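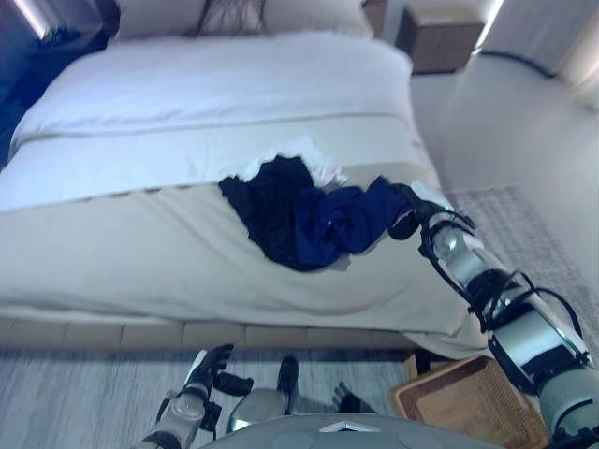 Robots and laundry, are we there yet?

dodmont_dave
Posted Thursday 7:40 pm
I run housekeeping for a small guesthouse and keep getting asked if we'll "get a robot." My view is no, not for years. Picking clothes off a bed is a two-second job for a person. Dark clothes in a heap, black next to navy, and a machine has to work out where one piece stops and the next one starts.

etari_fan
Grabbing cloth is mostly solved. Letting go of it in the right place is mostly solved too. What's slow is everything in between — a sleeve hangs on to the bedspread and the whole thing comes along.

millwright73
I work at Willems, on the packing side. We have 10 arms and they handle boxes all day without trouble. Give one a bag that sags and somebody has to walk over. I'd expect a bedroom to be worse.

etari_fan
Boxes on a line is a different job. Your arms are bolted down and they aren't trying to learn anything new. I don't think you can compare.

millwright73
I can compare the hours somebody spends walking over.

atell_user
We logged 873 pickups of single garments at work last November. Shirts were fine. Anything under another piece was a coin toss. I'd call that useful for a basket by the bed and useless for folding.

dodmont_dave
A basket by the bed would save me maybe a minute a room. What does it cost?

atell_user
More than a minute a room.

quiltlady
I'd settle for one that puts the duvet back straight. Has anyone tried that?

etari_fan
Two arms can do it on a bare mattress. With pillows on, I haven't seen a good one.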